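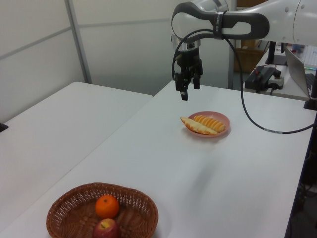
Photo: Medina Housewares

FOR IMMEDIATE RELEASE
4/14/19

Medina Housewares to bring children's and small-serve tableware to Cliver stores

PLILTGATE – Medina Housewares has signed a three-year supply agreement with the Cliver group of homewares stores. The agreement covers the full Medina range of small plates, bowls and cups, and takes effect when the winter catalogue is released.

Under the agreement, Cliver will stock the range in its city and regional stores and through its mail-order service. Customers will be able to buy pieces singly or in sets of four. Colours include pink, pale grey, white and navy, and replacement pieces in every colour will remain available for the life of the agreement.

The range was first sold in Pliltgate, where Medina has had its head office and warehouse since the company was formed. It was made for young children, but many orders now come from aged care homes, cafés and people who live alone and prefer a smaller plate. In a customer survey completed in March, Medina received 1374 replies. Storage space was the matter raised most often, followed by the price of replacing a single broken item. Both were considered in preparing the new catalogue, and the sets will be sold in a flatter box that fits a standard kitchen shelf.

Medina will also provide 2433 pieces to child care centres and kindergartens in the Zurkmont district before the end of the financial year. Centres that are licensed for 600 or fewer hours of care a week will be served first. Application forms are held at the Zurkmont district office and may be returned there or posted to Medina. Delivery is free of charge within the district.

Existing accounts are not affected by the Cliver agreement. Independent retailers may continue to order on their present terms, and the minimum order remains unchanged. Retailers who wish to receive the winter catalogue in print should advise the trade desk of their current postal address.

Medina Housewares is a privately owned supplier of everyday tableware and kitchen goods. It employs 199 people at Pliltgate and Zurkmont.

Media enquiries: Communications Office, Medina Housewares, Pliltgate
Trade enquiries: Trade Desk, Medina Housewares, Pliltgate

ENDS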